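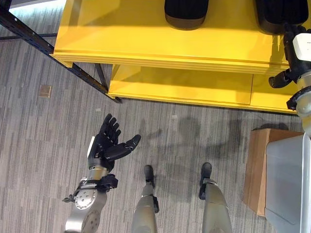

Shelf-to-bin transfer: where it stands

Moving parts from a shelf to a bin is one of the dullest jobs in any stockroom, and it is a fair test of whether a general-purpose machine can do a chore yet. The work at the Cladcombe site uses ordinary steel racking with yellow shelves, open plastic bins and carpet underfoot. The task sheet is short: take a part from the shelf, put it in the bin, repeat until the shelf is clear. A new hire is shown it once.

Cloditero has been running the task since June under the project name Tirko, on a two-armed machine with five-fingered hands. The figures below come from its own log sheets. They cover the small-parts tasks as well as the bin work, and we have not checked them independently.

Over the last full block of trials the machine completed 51 transfers without a person stepping in. Average time per part was 20 seconds. A person working at an easy pace takes 4 seconds, so the gap is still a factor of five on speed alone. Cloditero's position is that speed matters less on a job that can run overnight. That holds only if the machine can be left alone overnight, and at present it can't.

Where the time goes is more useful than the total. Walking up to the rack is quick. The arm's first approach to the part is quick. Most of the delay is in the last inch, where the fingers have to close on something black, low and slightly glossy without pushing it back along the shelf. Dark parts give a camera very little edge to work with, and the hand puts its own shadow over the part at the moment the view matters most.
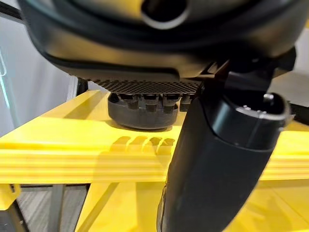 Grip first, then everything else

Round, squat parts are the worst case on the list. A puck has no handle and no corner, and the curved side wall lets a fingertip slide if contact is off center. A person rolls a part like that to the edge of the shelf and takes it from below with the thumb. The Tirko controller has no such move. It comes down from above, presses, checks for contact and tries to lift. If the contact check fails it backs off and starts the approach again, which accounts for most of the slow entries in the log.

Duan, the software package that plans the grasps, was updated partway through the trials. The new version picks the finger positions before the wrist starts to turn. The older one did this the other way around and often arrived at a good angle with no room left for the thumb. Retries fell after the change. Shelf damage also stopped being reported, although the earlier entries were only scuffs.

Placing is a separate problem. Letting go over an empty bin is easy. Letting go over a bin that already has things in it takes some judgment, as trays lean on each other, nest, or ride up on whatever is lying underneath.
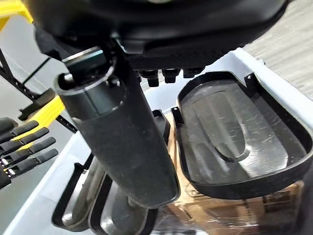
Black plastic trays in a white bin, two of them on edge and nested, with a cardboard box beneath the large one.

A stockroom worker shoves the contents over with the back of the hand and makes a gap. The machine treats the contents of the bin as fixed. When it finds no clear spot it stops and asks for help - a sensible default, and a large share of the help requests. Cloditero says a nudge routine is in testing. No date was given.
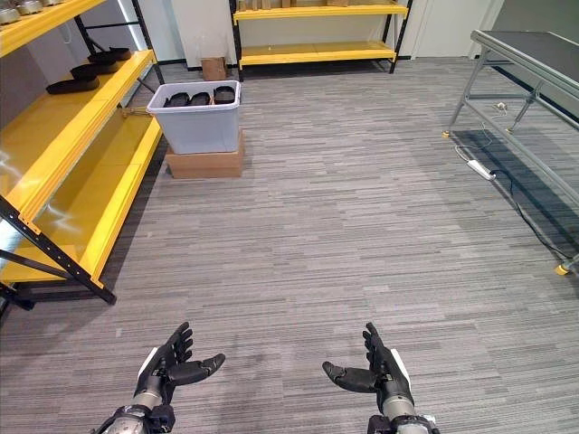 Photo: Cloditero, Cladcombe site

Layout does a lot of the work as well. The bin stands near the end of the rack, raised off the floor on a flat cardboard box, and that kind of arrangement is cheap to copy. A few inches of height on a bin can save a two-armed machine an awkward reach past its own feet. Cables on the floor are a standing concern for anything that walks, and the site rules ask for them to be kept under the tables and out of the aisle.

For readers wondering about the home version: putting shoes on a rack or toys in a box is the same task with worse lighting and more variety. The trials used more than 4 part shapes, all of them rigid. Nothing soft has been tried, and laundry is not on the list.

Our reading is that shelf clearing with known, rigid parts is close to usable where a person is within earshot. Mixed bins are further off. We have asked for the raw logs from the next block, including the help requests, and will print the split between pick failures and place failures if we get them.

Last updated: 12th September

Recent items
Floor scrubbers on ramps: battery notes
Why label readers still miss shrink-wrapped cartons
Dish racks and two-armed machines
Choosing bin heights for mixed crews
Reader letters: night shift trials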